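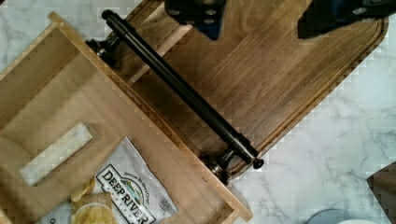
Dark wood cutting board with a groove inside the rim

From: Majdi Sayegh
To: household-list
Subject: Re: [household-list] Rondeo group sign-up

On 26/12/2023 Myung-ja Ki wrote:

> Hi all, hope everybody got some rest. A few of you asked about the home
> inventory service my sister-in-law uses, so I looked into it. It's called
> Rondeo. You walk through your place with your phone, it makes a list of
> everything you own, and if there's ever a fire or a burst pipe you send
> the list to your insurer and they pay faster and pay more. If 20 of us
> sign up together we get it for $2 a month each. That's less than a cup
> of coffee. I think we should do it before the price goes up in March.
> Who's in?
>
> Myung-ja

Myung-ja, thanks for doing the legwork. I'm not in, at least not yet, and I'd like to see a few things answered before other people put their cards down.

1. The price

I read the terms. The $2 rate is for the first year. After that it says "then-current pricing," and I couldn't find then-current pricing anywhere on the site. I wrote to their support address and got a form letter thanking me for my interest in protecting what matters. Does anyone know what your sister-in-law pays now?

Canceling is by phone only. Afaf and I both remember Gostix, and how long it took to get out of that one.

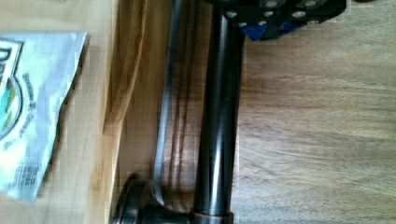
2. "Pay faster and pay more"

Pay more than what? My policy has limits and a deductible, and they're printed on the declarations page. No list is going to push a payment past the limit. A good list might keep you from forgetting things, and I'll grant that's worth something. When Nahom Jemal had the water damage in his basement he spent weeks trying to remember what was on the bottom shelves. He told me the adjuster asked for receipts on the furnace parts and the freezer and didn't much care about the rest. Nahom, correct me if I've got that wrong.

The page also says claims are settled "up to 60 percent faster." Faster than whose claims? There's no footnote. A study with no name on it is an ad.

3. What ends up on the list

My bigger doubt is about how much of a house is worth writing down. Maysoun Kanaan tried the free trial and forwarded me her export, and it ran to page after page of coat hangers and jar lids, each with a dollar figure that looked pulled out of the air. An adjuster has to read that, or more likely won't. Think about an ordinary drawer, the wooden kind down below on the white counter with a folded white packet and a silver snack bag in it. The drawer front and the slide might matter if you're replacing cabinets. The snack bag will be gone by the weekend, and I'd rather not pay a subscription to keep track of it.

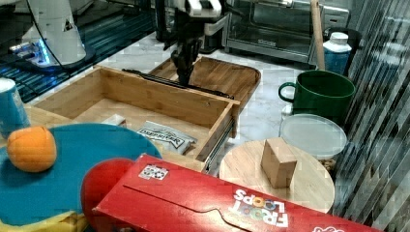

Most policies I've looked at pay either replacement cost or actual cash value, and you need to know which one you have before you worry about any list. Actual cash value means they knock money off for age, so the purchase date is the thing to save. Rondeo has no field for it! Maysoun checked. Replacement cost means they want to know what a similar item sells for today, and for that a plain description does the job. "Two-slot toaster, dark gray, silver metal around the slots" is enough to go shopping with, and you could write it on the back of an envelope.
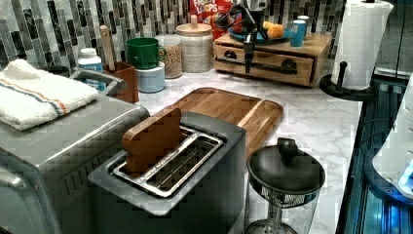
Free inventories have been around a long time, and I'd want a reason to pay for one. Mine is a spreadsheet with the item, the year and the model number if there is one. I skip anything I could replace for less than $10. For the kitchen, a photo of each stretch of counter catches most of it; from one like the last picture I'd get the toaster, the marble pattern on the countertop and those narrow upright tiles on the backsplash, and the tiles are what I'd have trouble describing from memory. I keep one copy in my email and one on a drive at my brother's.

4. Who holds the data

The privacy page says they may share "insights" with partners. One of the partners is Haddadin, and as far as I can tell Haddadin sells contact lists to contractors. So a company would have a room-by-room record of my house, with values, next to my street address. Maybe it's locked down properly. The page doesn't say how, and it doesn't say what they do with it after you cancel.

If somebody gets straight answers on the second-year price and on deleting data, please post them here and I'll read them with an open mind. Until then I'd ask that we not send in the group form with the list's name on it.

Myung-ja, could you also ask whether the 20 have to stay at 20? The terms have a line about "maintaining group eligibility" and I couldn't tell what happens to the others if a few people drop out.

Majdi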